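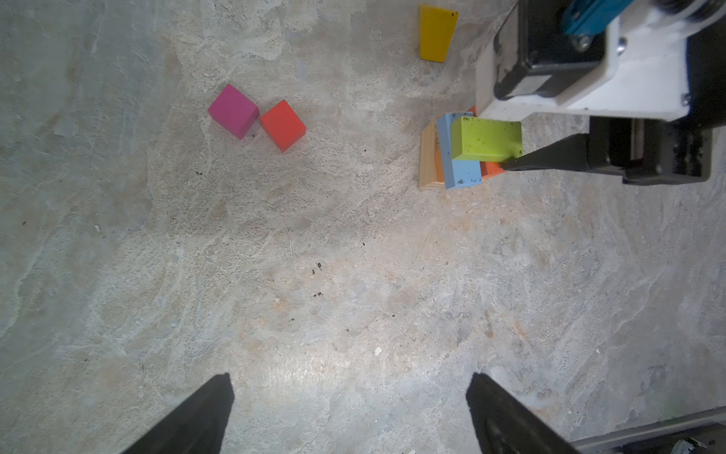
Two wooden blocks, one magenta and one red-orange, on a mottled gray floor.

Plodard adds through-coating mode to its handheld thickness gauge

Plodard has released a new version of its handheld ultrasonic wall thickness gauge, the Stotora, with a measuring mode that reads the metal under a layer of paint. The gauge is meant for inspectors who check pipes, tanks and pressure vessels for corrosion loss. It goes on sale in July and replaces the current model, which will stay available until stock runs out.

The earlier Stotora worked with a single echo. The probe sends a pulse into the part, the pulse bounces off the far wall, and the gauge works out the thickness from the travel time and the sound velocity of the material. On bare metal this is simple enough. On a painted pipe the pulse also has to cross the coating, and sound moves through paint much more slowly than through steel. The result is a reading that is too high, sometimes by more than the corrosion allowance the inspector is trying to check. Many sites deal with this by scraping a patch of paint off at every test point and touching it up afterward.

The new mode times the gap between successive echoes from the back wall. The coating time is the same in each echo, so it drops out of the calculation and only the metal is counted. The user picks the mode from the main screen and couples the probe to the painted surface with gel in the usual way. If the gauge can't find a clear second echo, it shows dashes in place of a number.

Plodard says the mode is intended for coatings that are well bonded to the surface. Loose or blistered paint still has to come off, as does heavy scale. Parts with deep pitting on the inside wall may not return a usable second echo either, and for those the company recommends the standard single-echo mode on a cleaned spot.

The body of the instrument is mostly unchanged. It weighs 231 grams with batteries and has a sealed keypad that can be worked with gloves on. The screen is larger than before and turns over for left-handed use. Battery life is given as 15 hours with the backlight off.

Two probes come in the case. The standard probe covers general work on plate and pipe, and the second has a smaller face for tight curves and narrow parts. The through-coating mode works with both. High-temperature probes from the older model will connect to the new gauge, but only in single-echo mode.

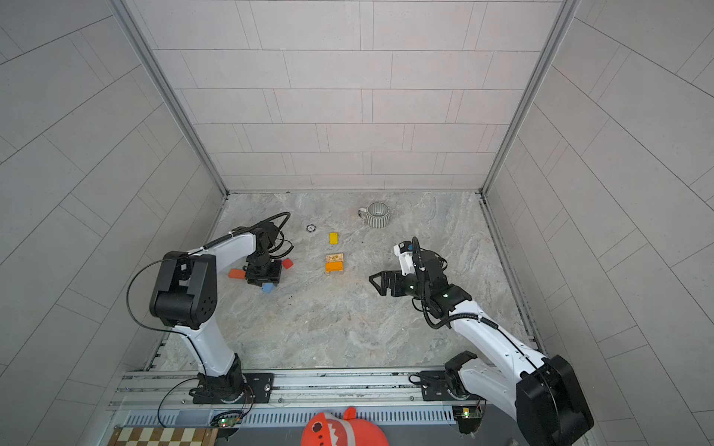
Storage and reports

The gauge holds 700 readings in its internal memory. They can be saved as one long list or sorted into files by line or vessel, with a name for each test point. A stored reading keeps the velocity setting, the probe type and the mode used, so a through-coating value can be told apart from a bare-metal one when the report is put together later. Users of the earlier model had asked for this — the old memory kept the thickness value and the time of day and nothing else.

Data moves to a computer over a cable. There is no wireless link, and Plodard says none is planned for this model, as many of its customers work at plants where radio devices need a separate permit. The files open in any spreadsheet program. A desktop program for drawing thickness maps is sold separately.

There is also a minimum capture setting. With the probe moved slowly across the surface, the screen holds the lowest value found until the user clears it. An alarm can be set for readings under a chosen limit, with a red screen border and a vibration in the handle for noisy areas.
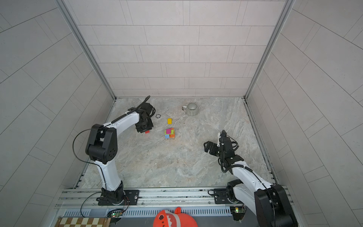 Velocity settings can now be stored for different materials, and the list supplied with the gauge includes carbon steel, stainless steel, aluminum, brass and several plastics. A user may add more by placing the probe on a piece of known thickness and adjusting the display until the two agree. Choosing the right setting matters most where different materials sit side by side. A booth with pale tiled walls and silver aluminum frames at the corners is one such case: a velocity stored for the aluminum will give a wrong number on the tile right next to it. Plodard advises a check on a sample of each material before work starts, and again after any change of probe.

A stepped steel test block is fitted in the lid of the case. It has been moved there from the end of the instrument, where the older model carried a small steel disk. The disk allowed a zero check at one thickness only, and the block lets the user confirm both ends of the range in use.

Field trial at Grevent

The new mode was tried before release by Benítez, an inspection contractor that looks after tank and pipe surveys at the Grevent terminal. Its crews took paired readings on painted lines, first through the coating and then on bare metal after a patch had been cleaned. Plodard has published the comparison as an application note. On straight pipe the pairs agreed within the stated accuracy of the gauge. Agreement was poorer on elbows, where the smaller probe had to be rocked to find a steady second echo, and the note includes a page on how to hold it.

One change came directly out of the trial. In the first test units the gauge went back to single-echo mode each time it was switched off, and crews who paused for a break sometimes came back to readings that included the paint. The production version starts in the last mode used and shows its name in large letters at the top of the screen.

Availability

Orders are open now through Plodard's regular dealers. The kit contains the gauge, both probes with cables, the test block, a bottle of couplant gel, a carrying case and a calibration certificate. Owners of the previous Stotora can't add the through-coating mode with a software update, as it depends on a new receiver board. Plodard is offering a trade-in allowance on working units, and details are available from dealers on request. Service and calibration for the older gauge will continue.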